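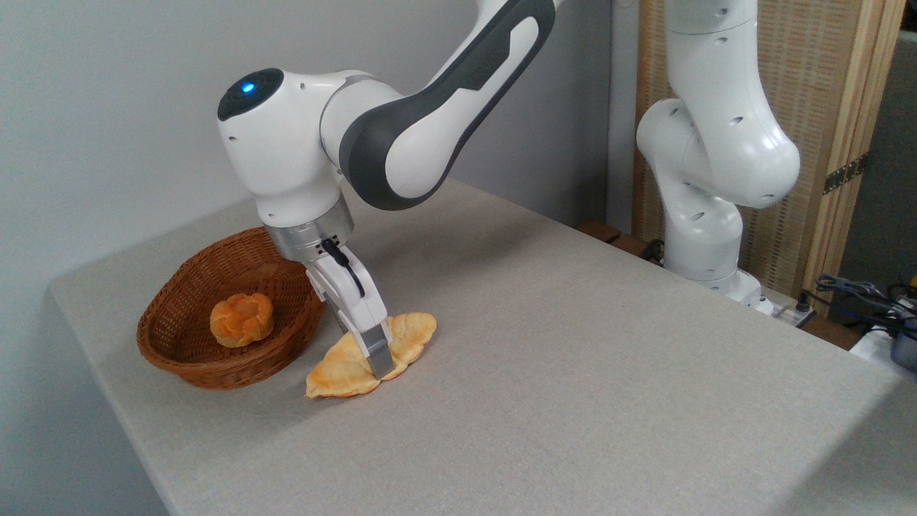 Golden-orange pastry, on the flat side, on a light grey table.

Jenonthorpe Home Bakers – list message 987
Date: Tuesday, February 4, 2020
Subject: Re: Butter coming out through the layers

Hello everyone,

I've been meaning to answer this since the weekend, and every time I sat down to it the dog wanted to go out or the phone went, so I hope it isn't too late to be of use. The original message is below for those who get the list in dribs and drabs, as I do.

> I joined in November and have mostly been reading along, but I am now stuck
> enough to write. I have made croissants four times from the recipe in the
> list's recipe folder (the overnight one). Each time the dough rolls out
> nicely at first and then on the second fold the butter starts coming
> through in greasy patches. By the time they are shaped they are sticky all
> over. In the oven they sit in a puddle of butter and spread out sideways.
> They taste fine but they are flat and more like bread inside.
>
> I am using strong white flour and an ordinary block of salted butter. My
> kitchen is small and the boiler is in it. I rest the dough in the fridge
> for half an hour between folds. I don't have a marble slab and would rather
> not buy one. Is it the butter? Is it me? Also, does anyone use the Tuvel
> rolling mat and is it any good?
>
> Sorry for the long first message.

First of all, please don't apologise for the length. You should see some of mine. And four goes in one winter is jolly good, I gave up for the best part of two years after my second batch and only came back to it when my sister asked for croissants on her birthday and I was too proud to go to Cervantes and buy them.

I think you've got two separate things going on, and the boiler is mixed up in both of them. The one you've noticed is the butter coming through. The one I suspect is that they're getting too warm on their last rise as well, so whatever layers you have managed to keep are melting away before the tray ever sees the oven. A puddle in the oven nearly always started as a puddle on the worktop, or very nearly one.

Let's take the rolling first. Butter and dough need to be the same sort of softness as each other when you roll them. Everyone says "keep it cold" and so people put the butter in like a roof tile, and then it cracks into bits inside the dough, and the bits poke holes, and out it comes at the next fold. I did exactly this for months. I was chilling everything harder and harder and making it worse. What you want is butter you can bend over the edge of the worktop without it snapping, but which doesn't leave a smear on your fingers. I bash mine with the rolling pin between two sheets of baking paper, straight from the fridge, until it bends. It makes a terrible racket and is very satisfying.

Then there's the resting. Half an hour is what the recipe says and I know the person who typed it up has a stone-floored pantry, lucky thing. In a kitchen with a boiler I'd give it a full hour, and I'd flatten the dough before it goes in so the cold gets to the middle. If you put it away as a fat parcel the outside goes hard and the inside is still soft, and you're back to the roof tile problem only the other way about. If the dough springs back at you when you start rolling, put it away again. I know that's maddening when you've cleared the afternoon for it.

On the butter, yes, it does make a difference, though perhaps less than the magazines would have you think. Ordinary block butter has a bit more water in it than the fancy sort and it's softer to handle. Try an unsalted one, and if you see one with a higher fat figure on the back of the packet, get that. The salted doesn't spoil anything but you do end up guessing how much salt to put in the dough. For what it's worth my own dough has 8 grams of salt in it and I'd not go up from there. 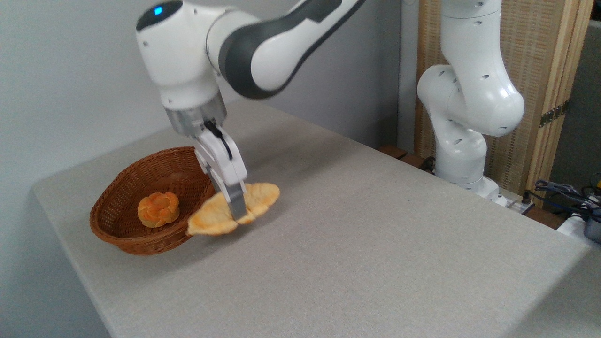
Shaping is where I'd slow down next. Most of us roll the triangles up far too tightly the first few times, pulling and tucking as if we were packing a sleeping bag, and the layers get squashed together just when you've gone to all the trouble of making them. Roll them up gently and let them sit on their own tails. If you like them curved, bring the ends round at the last moment. Straight ones rise a bit more evenly in my oven, but the family complain that they don't look right, so I curve them.

I also cut my triangles longer and thinner than the recipe says. The recipe gives you rather a stubby triangle and you only get a couple of turns out of it. With a longer one you get more of that stepped look down the sides. Trim the edges of the sheet with a sharp knife before you cut, too, as the edges get sealed up by the rolling pin and won't open in the oven. I used to hate wasting the trimmings until somebody on this list (a good while back, it was one of the first messages I ever read here) suggested twisting them up with cinnamon sugar and baking them in a bun tin. They're the first to go in our house now.

Now, the last rise. Is there another room you could use? I put mine in the back bedroom with the radiator off and a big upturned storage box over the tray, and a mug of warm water in with it so they don't skin over. They take ages in there. I've had them take most of a morning. But they come up wobbly, and when you give the tray a little shake they tremble like a jelly, and then I know to put the oven on. If you see any butter at all on the paper at that stage, pop the whole tray in the fridge for a quarter of an hour before baking. It has rescued more than one batch of mine.

As for the oven, mine is an old Guvberg that came with the house and it has never told the truth in its life, so I'm wary of giving anybody a temperature. I'd say start hotter than you think and turn it down once they've got some colour. And leave them in longer than you think! A pale croissant will sink as it cools and go bready in the middle, and I do wonder if that's part of what you're describing. Go for proper brown on the tips. You'll worry you've overdone it, and then you'll break one open and be glad.

You asked about the Tuvel mat. I have one and I'm fond of it, but mostly for pastry lids and biscuits. It slides about a bit on my worktop with a stiff dough, and I end up leaning on it with my tummy to hold it still. A damp tea towel underneath helps. I certainly wouldn't bother with a marble slab. What I do instead is fill a roasting tin with ice and cold water and stand it on the worktop for ten minutes before I roll, then wipe down and get cracking while the surface is still chilly. It costs nothing and you don't have to find somewhere to keep it.

One more thought and then I really must stop. Could you do the folds in the evening, once the boiler has gone quiet? I make the dough after tea, do the first two folds while the radio's on, leave it overnight and do the last fold first thing. It spreads the work out and I'm much less cross by the end of it. My neighbour does the whole lot in a day and hers are lovely, so it may only be that I get tired.

Do write back and say how the next lot go, even if they're flat. Flat ones make the best bread and butter pudding I know of, with a handful of sultanas and a bit of orange peel, and they're very good split and toasted with ham and cheese inside.

While I'm here, a few odds and ends for everybody else:

The flour order goes in at the end of next week. If you want the stoneground as well as the white, please say so clearly, as last time I had to guess from people's messages and somebody ended up with enough rye to see them through a siege. There are 107 of us on the list now, so I can't ring round.

The long thread on starters that won't start has wandered off into sourdough crumpets. I'm enjoying it very much but could whoever replies next please change the subject line? I can never find the crumpet recipe when I want it.

And does anyone have a spare dough scraper, the bendy sort? Mine went out with the potato peelings, I'm almost sure of it, and the shop in Jenonthorpe only has the metal ones.

Happy baking, and keep your butter bendy,

Your list keeper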